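Interviews > Robotics > Teaching by example

Print this page | E-mail this article

A morning with the people who feed Inga

The work begins at half past eight, when Lacey Wragg switches on the two arms and waits for them to find their zero position. She leads data collection at Plimenis, a small company which trains a learning system called Inga to handle household things. Before this she was four years at Bellia, where she wrote software for packing machines.

I asked her first what is an example, in her meaning of the word.

"One example is one try at one task, from the start to the end," she said. "The person moves the arm, the arm moves the toy, and we save everything: the camera pictures, the joints, how far open the fingers are. Yesterday we saved 233. I was happy with maybe most of them."

The toys are play food and kitchen things, and I wondered why a serious company would use them. Ms. Wragg did not find the question strange. Real food changes during the day, she explained, and by the afternoon a tomato is not the same tomato. With toys the operators can repeat a task in January and again in summer.

She is strict about how the table is set. In the first months her operators made it too tidy, always with the pan in the same place, and Inga learned the place and did not learn the pan. Now a small program called Drollico tells them before each try where to put the things, and at what angle.

"People hate Drollico," she said. "It asks for positions that a person would never choose. Two blocks touching, for example. It is difficult to take one and leave the other. But at home, things touch."

I asked about mistakes. I had expected that they are deleted, but many are kept. If the operator misses the corn and tries again, the second attempt stays in the record, with a label. What she removes is hesitation, when the arm stands still and the operator is thinking. "The system can not see that you are thinking. It sees only that you stopped, so it learns to stop."

An operator works for two hours and then must rest. Ms. Wragg still takes a shift herself, mainly to remember how slow it feels. 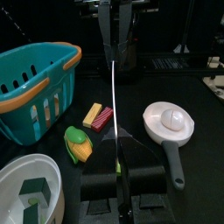
"After one hour your hands become lazy, and you close the fingers a little too early. I see it in my own recordings. I would like to say I am better than the new people, but on egg tasks I am not."

Contact us | Copyright Plimenis, all rights reserved | Back to top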